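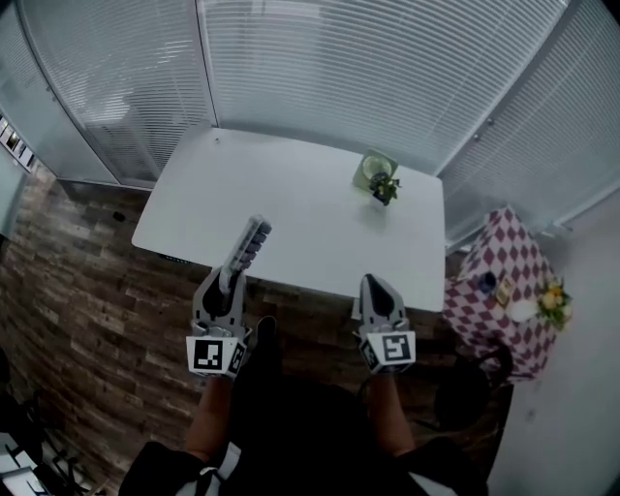
Dritlow wants 935 pounds a month for a service it calls Detar, and for that money it promises to turn your staff's ordinary tidying into something a robot arm can copy. You rent a pair of hand-held grippers, your people do their jobs with them, the recordings go off to the company, and in time a trained program comes back for an arm that you buy separately. I have read the brochure four times and I still can't find the sentence that says what happens if the program is no good. The kit itself is easy enough to grasp. Each gripper is a grey and white plastic shell with a dark finger and a square patterned tag on its housing, and you hold one in each hand. The left one has something like a slim ribbed stick in its jaws, the right one has nothing, and the white table in front of them holds a green square with a round glass object on it and a small potted plant. It looks like a very calm place to work. Most places that might pay for Detar are not.

That gap between the calm room and the busy one has been my trouble with this whole class of product. The sales pitch rests on the idea that skill can be bottled by the hour. A kitchen porter knows how to stack, a packer knows how to pack, so put the grippers in their hands and let them get on with it. But a porter holding two plastic claws isn't working the way a porter works. Fingers feel when a cup is about to slip. They tuck, pinch, roll and flick. Take all that away and you are left with a person trying to do a familiar job with tongs, and it is the tongs version that gets recorded.

Kgomotso Oosthuizen runs operations at Borkowska, a small chain of cafés with a central kitchen, and she took Detar on trial in November. She was hoping to have table clearing done by machine after closing time.

"The first week was fun, I'll give them that," she told me. "Everybody wanted a go. By the second week I was writing a rota to make people do it, and a rota means wages."

Those wages don't appear in the monthly price. Dritlow asks for 2000 recordings of a task before it will start training, and a recording where the wearer fumbles, pauses to chat or drops something is marked down and may not count. Borkowska's staff found their rejected takes were mostly the untidy ones. Oosthuizen thought those were the takes worth keeping, and I'm inclined to agree with her. A café at closing time is made of untidy moments. A machine that has only been shown clean pick-ups will be stuck the first time a spoon is lying under a napkin.

I put this to Dritlow. The reply said that customers are "encouraged to record a healthy range of conditions" and that its reviewers "use judgement". I asked how many customers had gone from first recording to an arm doing paid work without a minder, and was told the company doesn't share that. Fair enough, it is a private firm. A buyer is equally free to draw conclusions from the silence.

There are things to like. The grippers need very little teaching, and Oosthuizen's newest starter was making usable recordings within a shift. Setting up took 2 hours, as advertised. The contract runs month by month, so you can walk away. And recording by hand is plainly quicker than steering a real arm about with a joystick, a job I have tried and would not wish on anyone with a bus to catch.

Vonurura, the nearest rival, goes the other way. It charges more at the start, sends its own people to do the recording and takes on some of the risk if the arm can't manage the agreed task. You lose the freedom to leave early, and its diary is full for months. I haven't tested it and won't pretend to rank the two. I do think the terms tell you which firm expects to be blamed when things go wrong.

Who owns the recordings is another matter to settle before signing. Under the standard Detar contract, Dritlow may use them to improve its products for other customers, and that carries on after you cancel. Oosthuizen asked for the clause to be struck out. She was offered a higher monthly rate instead.

Borkowska handed its kit back at the end of the trial, still short of its target. The tables are cleared by the late shift, with their hands, and Oosthuizen has spent the money on a second dishwasher.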